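December 11, 2020

Well, Cozma have had to say sorry again! The bakery on Tultinach high street put up a sign for its new bun, and whoever shortened the name didn't read it out loud first. I won't write it here - my mum reads this.
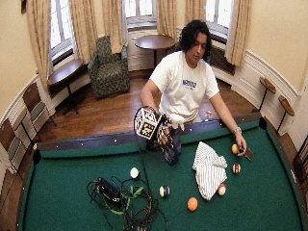 3 min read

By lunch there were 500 comments under the post, and by teatime 2000. Half were cross, half wanted to know if the buns were any good (they are, I had one in August when they were testing them).
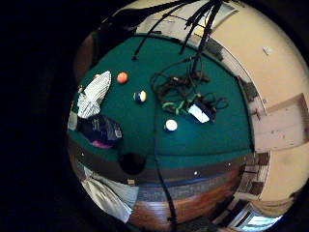
Orange, stripe and cue ball

The apology went up at 4 and spelt Irnine wrong, which set everyone off again. I still got my usual loaf - and a bun.
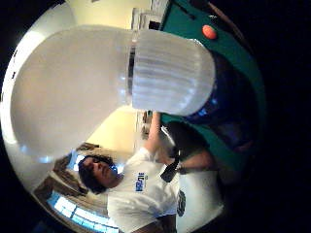

White T-shirt, blue letters

Off to bed now, Grestex rep in the morning.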